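3.2 Counter layout and stock

The Bemanbridge counter was stocked according to the plan of Liapis (Ivanyshyn layout, 306 items on the full list). Packaged goods were grouped by type, with trays and baskets for loose small packs and clear stepped stands for items meant to be seen from the front.
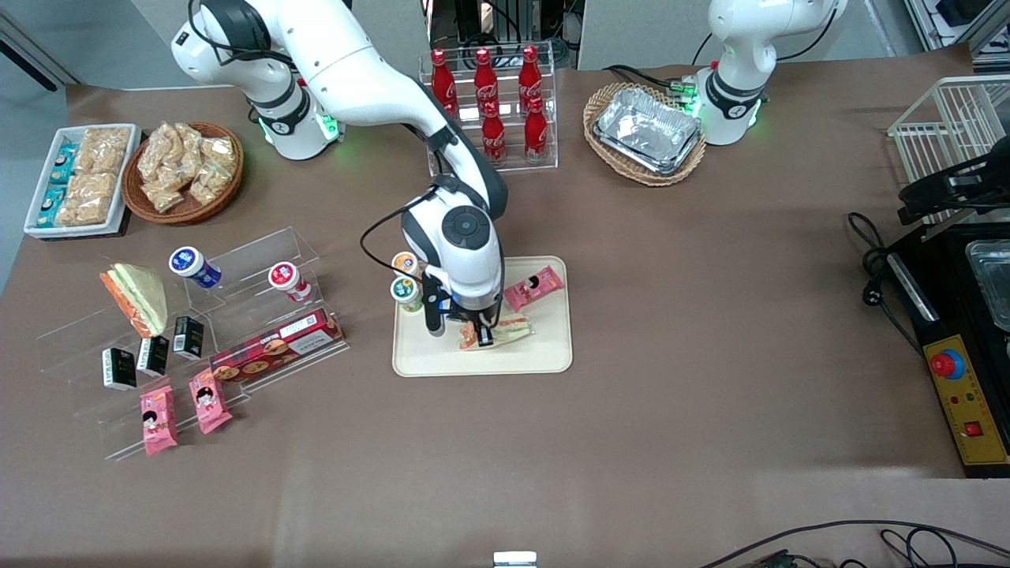

Where should bottled drinks stand on a shared snack counter? At the back, on a tiered rack, so that the labels of the rear row stay visible over the front row.

Heated food was given its own zone, as its cord takes up surface that packaged goods could otherwise use. Controls were kept facing the open side.

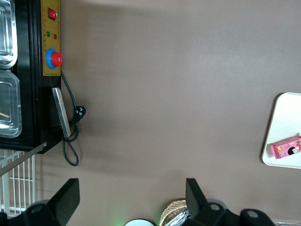
Figure 4. Two-pan warming unit with side control panel; boxed snack on tray at right.

Wrapped sandwiches shared a stand with the smaller dry goods. Mixed stands were harder to restock than single-type stands, and 29 of the 30 staff surveyed preferred the latter.

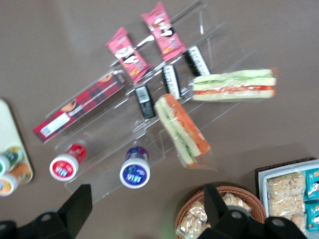
Figure 5. Clear tiered stand with snack packets, small black packages and wrapped sandwiches.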